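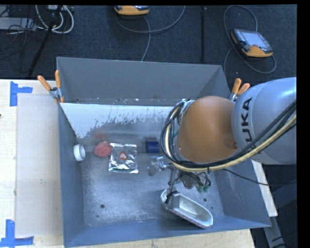
Stellau Bin Picking: Frequently Asked Questions

What is Stellau?
Stellau is our method for teaching a robot arm to pick objects it has never met before out of a bin. It learns by trying. The arm reaches in, attempts a grasp, and the result goes back into training. We love how far that simple loop has taken us!

How many grasps did it learn from?
The current model was trained on 3289 attempts on the real arm. Failed grasps are kept too – they teach the model a great deal about where a finger will slip.

What objects do you use?
A mixed bag, on purpose. We want long, rigid things like the white boat-shaped container, and also awkward ones like a wrinkled silver foil packet or clear plastic. The full set has 107 objects. We held 67 of them out of training and used them only for testing.

Why a metal bin with sloping sides?
Corners and walls are where most pickers struggle, and bare metal throws reflections that confuse depth sensing. Our earlier method, Goltard, did well on a flat table and then fell apart in a bin. Stellau plans the approach path and the grasp together, so the arm can come in at an angle and still clear the wall.

Does clear plastic work?
Sometimes, and it's the part we're most excited to improve. The depth reading often goes straight through to the floor of the bin, so the model leans on color images instead. Expect more misses here than with anything else in the set.

What happens after a failed grasp?
The arm backs out, takes a new look and tries again, up to 5 times per object. After that it moves on to something else in the bin and often comes back later with a better angle.

Can I run it on a different arm?
Yes, if your arm accepts joint position commands. You will need to redo the hand-eye calibration, and a different gripper means fine-tuning the grasp model.

Where are the code and data?
Both are in the Valente repository, with the Skison toolkit for labeling your own grasps. A larger release is planned for November.

Last updated May 4, 2020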